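The Drorden is back on (and so is my spreadsheet)
Posted by Gøran Öberg in March, 11:31 pm
Share (31) | Print this post | E-mail to a friend

So the fantasy cycling league is running again, and yes, I said last year that I was done with it. I wasn't done with it. I lasted until the start list for the Drorden came out and then I was up past midnight with a cup of tea, trying to work out how many climbers you can squeeze under the salary cap before your team falls to bits on the flat.

For anyone new, we play with a cap of 2000 credits and you have to name your whole squad before the first stage. No swaps until the rest day. I know some of you want daily swaps (you've been very loud in the comments!) but the last time we tried that the whole thing was won by the bloke with the least going on at work, and I'm not going back there.

The big change this year is the bonus for the middle of the pack. Anyone who finishes a stage between 30th and 81st picks up a single point, just for getting round. I love this rule. It means your poor old domestique who spends all day carrying water bottles is worth having, and it gives me a reason to keep watching after the front group has gone over the line.
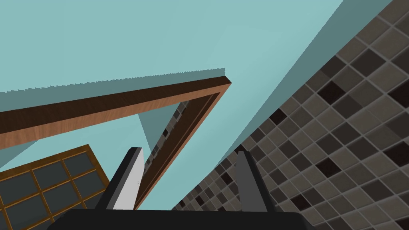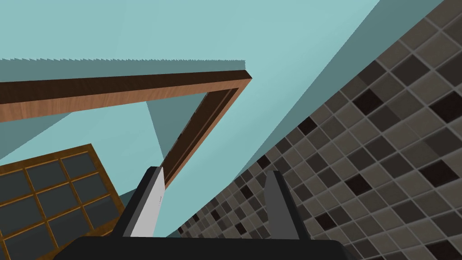

Anyway, my picks. I've spent far too much on the Mulen riders, as usual. They've got the best colour scheme in the race, which I realise is a terrible way to choose a team, but they also have two fellows who can climb and one who doesn't mind a crosswind. That took more than half my credits. The rest went on cheapies from Doãn, the little outfit that only got its invitation last month, and one sprinter from Moton who I already regret. He was going well in February and then he had that tumble in the time trial, and I bought him anyway – I can't help myself with sprinters.

My sister has gone the other way entirely and picked nobody over twenty-five. She says the old guys fade in the last week. She also beat me last year by a mile, so I probably should have listened before I locked mine in.

A few of you have asked about relegations. If a rider gets put to the back of the bunch for dodgy sprinting, he keeps the place the judges give him and that's the one we score. I don't care what it looked like on the telly. I had three e-mails about it after last year's final stage and the answer was the same in all of them.

Time bonuses don't count. Mountain points do, but only on the two big climbs, and I still have to decide what to do if they shorten the second one for snow. There was talk of that this week. If it happens I'll put something up here the night before, so have a look before you go to bed.

Teams need to be in by noon the day before the start. Send them to the usual address, with your team name in the subject line, and please spell your riders properly this time – I spent ages last year working out who somebody's "Big Dave" was meant to be.

12 comments | Share | E-mail this post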